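How to move your saved places out of one map app and into another

Every map service has an export button, and every one of them will tell you that your data is yours to take away. I have done this move three times now, and I'd put that claim somewhere between a half truth and a sales line. You can get most of it out. What you get may not be what you thought you had saved.

I'm using Trarkell as the old service and Grulel as the new one, as those are the two I had to deal with in February. The order of work is the same for any pair.

Before you touch anything

Open your old account and write down how many places it says you have in each list. Pen and paper will do. My Trarkell account said 817 across all lists. Without that figure I would have believed the cheerful green tick at the end, and the green tick was wrong.

Check too whether your lists are your own or ones you follow. Followed lists look the same in the side panel but they don't export. If you want the places in them, open the list, choose "Copy to my lists", and wait for the copy to show up before going on. The help page says this is instant. Mine took 20 minutes.

Step 1: Ask for the export

In Trarkell go to Settings, then Account, then Your data. Untick everything except Saved places. If you leave it all ticked you will get every search you ever typed, and a much longer wait.

You'll be offered three formats: CSV, KML and GeoJSON. The page recommends CSV "for most users". Don't take the recommendation. The CSV has the name of the place, your note and a web link, and no coordinates at all. The link only means something to Trarkell, so a different app has to guess the spot from the name. If you have saved a café called Messina, there are a good many Messinas, one of them a city in Sicily, and that is where my pin ended up.

Pick KML or GeoJSON. If the new app reads both, I'd go for GeoJSON, as the notes seem to come through in better shape.

Step 2: Look inside the file

People skip this and then blame the new app. Open the file in a plain text editor, not a word processor. It will look a mess, but you only need to search for three things.

Search for "coordinates" and see how many hits the editor reports. It should match the number you wrote down. Mine was 22 short. The missing ones were all places I had saved by dropping a pin on bare ground: lay-bys, a stile, the end of a track. Trarkell calls these "unnamed locations" and leaves them out without a word.

Then search for a note you remember writing. If it has an accent or a pound sign in it, so much the better, as those break first.

Last, look at one pair of numbers. In both formats longitude comes first and latitude second, the opposite of how most people say them. For somewhere in Britain, the number in the fifties should be the second one. If it's the first, whoever wrote the export got it backwards and your pins will land in the sea off East Africa.

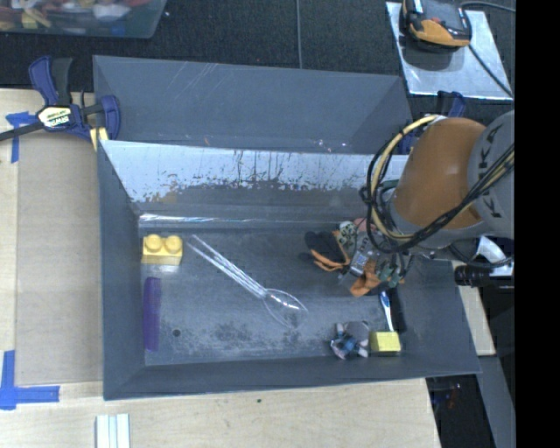 Step 3: Rescue what was left out

For a handful of dropped pins, do it by hand. Tap the pin in the old app, press and hold on the coordinates, and paste them into the search box of the new one. It's dull work, but I have tried the two browser add-ons that offer to do it for you and both wanted my password. No.

If you have hundreds, there is a small free converter called Bolau that runs on your own computer and can read the app's backup file. It worked for me on one machine and crashed on the other. Ifigeneia Stamatopoulos, who keeps a walking blog and moved 2793 places last year, swears by it, so perhaps my laptop is to blame. Try it on a copy of the backup.

Step 4: Import in small lots

Grulel says it has no limit on imports. The box accepts a file of any size, certainly. What it did with my full file was stop part way and report success. When I split the file by list and brought the lists in one after another, everything arrived.

For each list:

Make an empty list in Grulel with the name you want.
Open it, choose Import, and pick the file.
On the next screen set "Match to known places" to Off. With it on, the app moves your pin to whatever business it thinks you meant.
Wait for the count to stop changing, then compare it with your paper.

Colours and icons will not survive. I've never seen them do so between any two services, whatever the feature list says. If your colours mean something, put the meaning in the list name before you export.

Step 5: Check five pins properly

Choose five you know well, including one far from any road and one with a long note. Zoom right in on each. A pin that has shifted by the width of a field is hard to spot from a distance, and no good to you at all if it marks a gate.

Step 6: Keep the old account for a while

The new app will invite you to close it. Leave it alone for a couple of months. Save the export file somewhere that belongs to neither company, such as a memory stick or your own hard drive, and give it a name you'll recognise. Mine was delivered as "export(1)", and I had two of those.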